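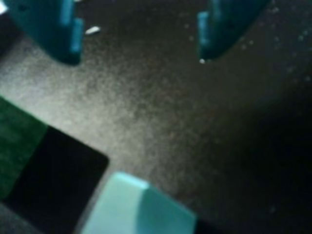 Two gripper fingers over a speckled gray surface

Why Water Bills Went Up in Stesthorpe
Project report, Local Government and Public Money
Handed in 09/11/2023

I picked this topic because my mom opened our water bill in August and said a word I can't put in a school report. It had gone up by 12 dollars for the quarter, and I wanted to know who decides that and where the money goes.

So the short version is that the town council sets the water rate once a year, in the budget. This year the state raised the testing fee that every town water system pays, and Stesthorpe passed it on. What surprised me is that the fee only explains 5 of the 12 dollars! The rest comes from pipe repairs on Flonberg Road and a new contract with Thygesen, the company that reads the meters.

I got most of this from the budget papers on the town website (47 pages, and the water part starts way in the back, after parks). I also sat through three council meetings. Two of them hardly touched on water at all – the second was mostly parking – but at the third they spent a good hour on whether to spread the increase over two years.

The argument for spreading it was that people on fixed incomes need time to adjust. The argument against was that the repairs have to be paid for now, so the town would have to borrow, and then you pay interest on top. I changed my mind twice while listening. In the end they voted to do it all at once, with a discount for seniors that you have to apply for by mail.

I also wanted to compare us with another town, so I looked at Noltatitz, which has close to the same number of homes. They kept their water rate flat and took the testing fee out of savings. That sounds great until you read their notes, where it says the savings can only cover it for three years.

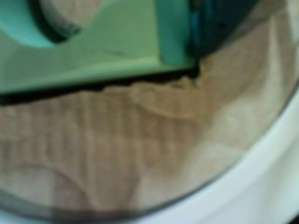 Noltatitz's water office wrote back when I emailed them about this, and said that a flat rate was never meant to be permanent, that they expect to raise it once the savings run down, and that I should look at the sewer charge too because theirs went up.

I did look, and they're right. If you add water and sewer together, the gap between the two towns gets a lot smaller. I wish I'd started with the combined bill, and I'd have made my chart that way if I'd had another week – the one I turned in only shows water.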